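Niltenura Two-Gripper Packing Set: Data Card and Fault Notice

Maintained by the Bultora handling group. Fault review led by Tahira Sandhu. Questions about the contents of this card should go to Rafsan Munshi.

Status

Released with restrictions. Part of this release is affected by a fault in the recording of finger opening. Users who train on gripper width, or who use width to decide when an object has been grasped, must read the sections titled "Fault" and "Required handling" before loading any episode. Users who work only with the video streams may proceed without changes.

Summary

The set contains 1585 episodes of household packing and unpacking, carried out with hand-held grippers at a table. The tasks cover picking up bottles, lids, containers and small wrapped goods, placing them in an open cardboard box, and taking them out again. In many episodes two grippers work on the same object at once. Each episode holds one video stream per gripper, a pose track, a finger opening track in millimeters, and a short task label.

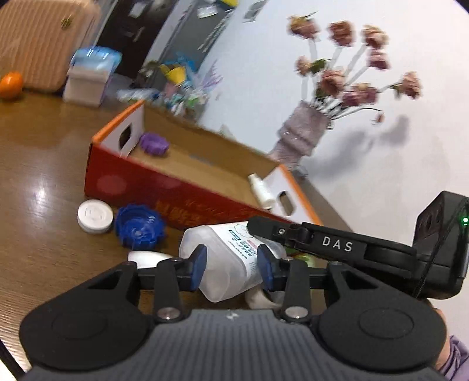

Recording was organized by home and by session. Furniture, lighting and household goods were left as they were in each home, and operators were asked to work at their own pace. Task labels were assigned by the operator at the start of an episode and checked by a second person before release. Episodes in which the label and the action did not agree were removed.

Fault

In August, during a routine comparison of the two width tracks in shared grasps, Kamran Afridi found that one gripper reported a finger opening that stopped changing while its fingers were still closing in the video. The reported value stayed fixed for periods of up to 290 milliseconds and then jumped to the correct reading. The track carried no gap or error flag during these periods. To any program reading the file, the fingers seemed to pause and then close almost instantly.

The fault was confirmed in 158 episodes. It occurs in either direction of travel but is most harmful on closing, where the false pause falls at the moment of contact.

Cause

The width reading is sent from each gripper over its own cable and is given a time stamp by the recording computer. When both grippers sent readings at a high rate, the receiving program filled its buffer and repeated the last good value until space was available. The repeated values were given fresh time stamps and so passed the automatic check, which looked only for missing samples. The check had been written for work with a single gripper and was not reviewed when the second was added. This was an error in our release procedure, and we have recorded it as such.

The sensors themselves were tested by Mohsin Durrani on a fixed gauge and were within tolerance. No mechanical damage was found on any unit.

Effect on trained policies

The fault came to wider notice through a trial at our Lahlou site. A policy trained on an early copy of the set was run on a bench arm and instructed to pick up bottles. In 48 trials it closed at full speed on nine occasions, crushing the container in four of them and throwing it clear of the table in one. There were no injuries. The guard panel was in place and the operator was outside the working area. The arm was withdrawn from use the same afternoon, and trials with filled containers have been suspended at all sites.
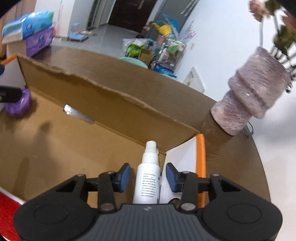 Single-object grasps are the clearest way to check for the fault by eye, and we recommend that every user inspect several before training. The approach matters most. With the pump-top spray bottle standing in the box, for instance, the blue pads are on either side of it and have not yet squeezed, so the width track at that point should show an open hand. Step forward from such a point one video image at a time. If the pads move closer together while the reported width does not change, the episode should be treated as affected, whether or not it appears on our list.

Required handling

Load the file named width_status before any other track. Episodes marked HOLD contain at least one confirmed false pause. Episodes marked CLEAR have passed the revised check. Episodes marked OPEN have not yet been reviewed and must not be used to train any policy that will control gripper force or closing speed.

Do not smooth or interpolate the width track in HOLD episodes. Smoothing hides the jump and leaves the timing wrong. Either drop the track or drop the episode.

Any policy trained on an earlier copy must be retrained before it is run on hardware. Until that has been done, limit closing speed in the controller itself and keep people out of reach of the arm.

Corrections made

The receiving program now writes an empty value when its buffer is full. The automatic check compares width with pad position in the video and rejects an episode when the two disagree. A second reviewer, currently Kirsty Haldane, must approve any change to the number of devices in a recording setup.

Known limits

Pad position cannot be measured from video when the pads are hidden by the object or by the other gripper. Such episodes remain marked OPEN. The Tomico conversion scripts do not read width_status and should not be used with this release.

Reporting

Reports of suspected faults should include the episode number, the gripper side, and the time within the episode. Send them to the handling group at Bultora. Reports involving unexpected motion of an arm should be made by telephone first and in writing afterward.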